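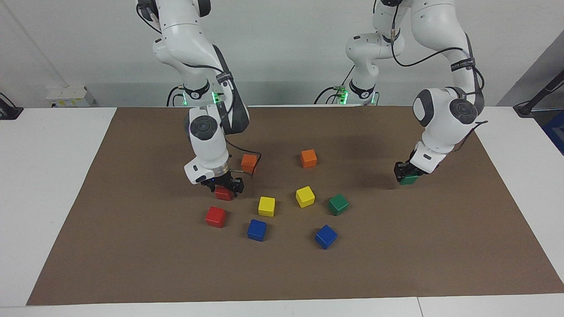 Both arms on the mat at the same time, a red cube in one and a green cube in the other.

I promised back in February that I'd write something as soon as the second arm was up, and then I went rather quiet, for which I'm sorry (and thank you to everyone who wrote to ask whether I'd given up!). The short version is that the second arm is up, it has a name, and I've barely talked about anything else at home for weeks.

The names first, as my niece will be cross if I leave them out. The right arm is Grodum and the left is Plorkia. She picked them off a list of made-up planets she'd been keeping in the back of a school book, and they've stuck so firmly that I typed "Plorkia" into the settings file without noticing.

Most of the work has been dull, I'm afraid. The bases had to be bolted down, then unbolted, then bolted down again 20 mm further apart, as the elbows came far too close to each other whenever both arms reached for the middle. Samira Semaan, who has the bench behind mine at the workshop and far more patience than I have, sat with me through two whole evenings of this with a tape measure and a flask of mint tea. The cables are still a bit of a muddle. I keep meaning to tie Grodum's properly, as it loops out from the wrist and I don't like it so near the cubes, but each time I sit down to do it I end up running just one more test instead.

The mat was Aniela Michalski's idea and I wish I'd listened sooner. On the bare white table I was forever fighting with glare, and the yellow cubes were the worst of the lot, coming and going from one try to the next. She turned up with a bit of brown stuff left over from a stage set, cut it narrower at the back so it would sit nicely between everything, and that was that. It does wrinkle, and I've stopped minding.

As for what they do: the job is sorting little wooden cubes into pairs by colour, each arm picking up whatever it can get to without going into the other one's half. I've been keeping a tally in a notebook, which will surprise no one who knows me. Out of 502 picks so far, 457 ended with the cube where I wanted it. A good share of the rest were down to me setting the grippers to close too early, so they nudged the cube along the mat like a cat with a bottle top. Slowing the last bit of the reach helped enormously, and I spent a very happy half hour afterwards simply watching them go.

Next I'd like them to hand a cube from one to the other in mid-air. Samira thinks I should fix the cables first. She's right, of course, and I've bought the ties, so look out for a very tidy Grodum next time.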